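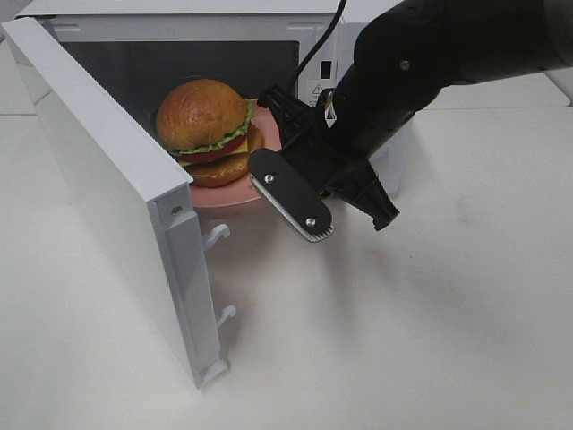
¿Cada cuánto se revisan las juntas de las puertas del comedor? Una vez al mes, antes de abrir el servicio.

Lista de control — comedor Caldeira, marzo
1. Extintor Ultex: precinto íntegro, manómetro en verde. Conforme.
2. Salida al patio: paso libre. Conforme.
3. Regleta bajo la encimera: clavija floja. Sustituir en 10 días.
4. Fregadero: agua a 70 grados en el aclarado. Conforme. 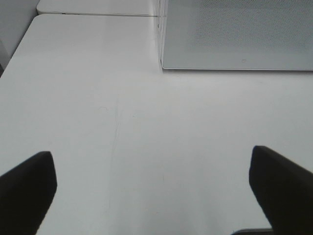 Lindalva Lopes: la clavija del punto 3 ya constaba en febrero; pido que pase a prioridad 2.

5. Luz de emergencia: sin fallo en la prueba. Conforme. 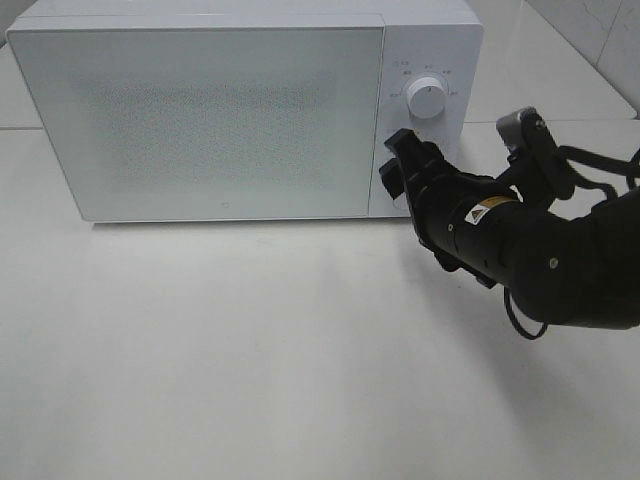 Microondas blanco, puerta con visor de malla.

Revisado: Wellington Marinho.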